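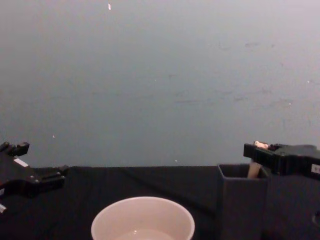
Garrido_Facilities
Role: Moderator, Building Standards Board

Subject: Repainting interval for shared meeting rooms

Members are asked to comment on the draft interval for repainting interior walls at the Grenow and Budon sites. The draft proposes 44 months for all shared rooms, regardless of use. Replies will be reviewed in September.

molley_estates
Our office does not support a single interval. Corridors at Budon require attention well before 44 months, while several upper rooms remain in good order long after. A fixed date would direct money to walls that do not need it.

Garrido_Facilities
The objection is noted. A fixed interval does, however, allow sites to book contractors in advance. Under the present arrangement, Grenow submitted 14 separate requests last year, each priced on its own.

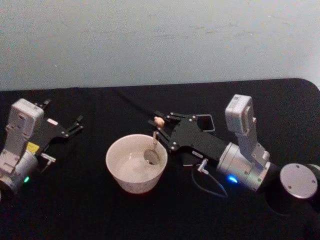 grenow_sitedesk
Flat paint is the larger question for our site. It hides uneven plaster well, but it marks easily and does not respond well to washing. A pale gray-blue wall with faint smudges and scuff marks, such as the one behind the black tablecloth and white bowl, would in our view call for cleaning and local touch-up before a full repaint is approved.

molley_estates
We must disagree on touch-up. New paint over old seldom matches, and the patches draw more complaints than the marks did. Painting corner to corner is the better practice.

grenow_sitedesk
That is accepted for large areas. For small marks we would still ask that touch-up be permitted, provided paint from the original batch has been kept.

Garrido_Facilities
Both positions will be recorded. Sites are requested to state which paint finish is in use and whether any of the original batch remains in storage.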